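Weiße Kunststoffgehäuse wieder sauber bekommen, ohne sie zu ruinieren

Ich gebe es zu, ich habe eine Schwäche für weiße Geräte. Netzteile, Steckdosenleisten, kleine Schaltkästchen, der Router im Flur – alles weiß, und alles sieht nach einem Jahr aus, als hätte es im Keller gewohnt. Im November war bei mir dann endlich großer Putztag, und weil ich dabei so ziemlich jeden Fehler gemacht habe, den man machen kann, schreibe ich euch mal auf, wie ich es inzwischen mache.

Was ihr braucht

Zwei Mikrofasertücher (eins feucht, eins trocken)
Lauwarmes Wasser mit einem winzigen Tropfen Spülmittel
Wattestäbchen, lieber zu viele als zu wenige
Einen weichen Pinsel oder eine ausgediente Zahnbürste
Ein Stück Schmutzradierer, aber bitte nur für den Notfall

Ich nehme als Reiniger meistens den milden von Judik, den ich sowieso unter der Spüle stehen habe. Spülmittel tut es genauso gut. Finger weg von Nagellackentferner! Aceton greift viele Kunststoffe an, und dann habt ihr eine stumpfe Stelle, die nie wieder weggeht. Fragt meine alte Steckdosenleiste.

Schritt 1: Stecker raus

Klingt banal, aber bitte wirklich: erst vom Strom trennen, dann putzen. Netzteile lasse ich danach noch eine Weile liegen, bis sie abgekühlt sind. Öffnen müsst ihr gar nichts, es geht nur um die Außenseite.

Schritt 2: Trocken vorarbeiten

Mit dem Pinsel einmal rundherum, vor allem in die Fugen. Wer gleich mit dem feuchten Tuch loslegt, schiebt den Staub nur in die Ritzen und macht daraus eine graue Paste (ja, habe ich gemacht, mehr als einmal). Legt das Gerät dafür auf eine helle, glatte Fläche, da seht ihr sofort, was alles herunterfällt.
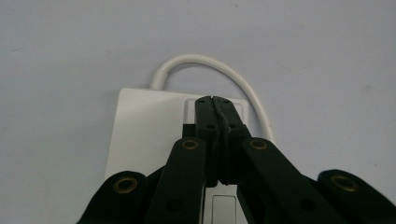 Vertiefte Felder wie das oben auf dem weißen Gehäuse nehme ich mir immer einzeln vor.

Schritt 3: Die Fläche wischen

Das feuchte Tuch so stark auswringen, dass wirklich nichts mehr tropft. Dann mit wenig Druck in eine Richtung wischen und gleich trocken hinterher. Bei matten Oberflächen bloß nicht kreisen und schrubben, sonst glänzt es am Ende fleckig, und das sieht schlimmer aus als der Schmutz vorher.

Schritt 4: Ränder, Tasten, Vertiefungen

Jetzt kommen die Wattestäbchen dran! Leicht anfeuchten, am Papiertuch abtupfen und am Rand entlangfahren. Rund um Tasten arbeite ich fast trocken, damit keine Feuchtigkeit hineinläuft. Für die ganz engen Kanten wickle ich eine Ecke vom Tuch um einen Zahnstocher, das geht erstaunlich gut.

Schritt 5: Das Kabel nicht vergessen

Weiße Kabel sind ja echte Schmutzmagneten. Ich halte das Kabel direkt hinter dem Knickschutz fest und ziehe es mit der anderen Hand durch das feuchte Tuch, immer vom Gerät weg. Nie am Gehäuse zerren! Und wenn der Mantel irgendwo rissig ist, wird nicht geputzt, dann kommt das Teil weg.

Wenn es trotzdem gelb bleibt

Vergilbung ist kein Schmutz, die wischt ihr auch mit viel Geduld nicht ab. Der Schmutzradierer hilft gegen schwarze Striemen, wirkt aber wie sehr feines Schleifpapier, also erst auf der Unterseite testen. Meinen vergilbten Router habe ich einfach so gelassen, wie er ist.

Zum Schluss alles offen liegen lassen, bei mir über Nacht, und erst wieder einstecken, wenn es ganz trocken ist. Kabel dabei locker in eine große Schlaufe legen und nicht stramm ums Gerät wickeln. Wenn ihr einen guten Trick für die klebrigen Reste von Preisschildern habt, schreibt ihn mir gern in die Kommentare, da bin ich noch am Probieren.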